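*Before slide 1: water, clicker, say hello to the back row. They always come in late from coffee.*

Good afternoon, everyone, and thank you for staying on for the last talk before the buses. My name is Frøydis Engebretsen, and I've been making small rooms for toys and dolls since my own kids were little (they're taller than me now, and they'd rather I didn't mention it).

My subject today is pattern. How much of it can a tiny room take? When I started at Odden, the rule was one patterned surface and everything else plain. We made 33 rooms that way, and they were lovely, and by the end I was so tired of cream walls that I could have cried!

*Pause. Let the Nutport people laugh, they were there.*

So let's look at a nursery with pattern on the walls and on the floor. I'd like you to take a good long look before I start talking over it, because I know I'll get carried away. 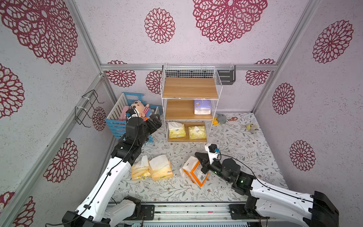

*Slide 15: Nursery corner, maroon medallions and vine floor mat*

Start with the wallpaper. Those medallions are big, much bigger than most people would dare in a space this size, and they're a strong maroon red on a pale lavender-white. My old teacher Munteanu would have told me to shrink them by half. I think the size is what I like best, though I've had long arguments about it over dinner.

Then the floor, with its thin gray-green vines and small brown flowers. It's a much finer drawing than the walls, and quieter in color, so the two can live together.

The crib is light blue, with slatted sides so you still get glimpses through it, and the little fellow in red and blue picks up a bit of both the crib and the wall. I'm very fond of him.

*If time is short, skip to the shelf.*

The shelf at the back is white wire, and the top board has nothing on it. Please, leave a shelf bare now and then! At the Jurkach workshop in November we filled every ledge we had, some 100 little pieces, and then spent a whole evening taking most of them off again.

*Next: fabric samples. Pass the box from the left side, and ask for it back before questions.*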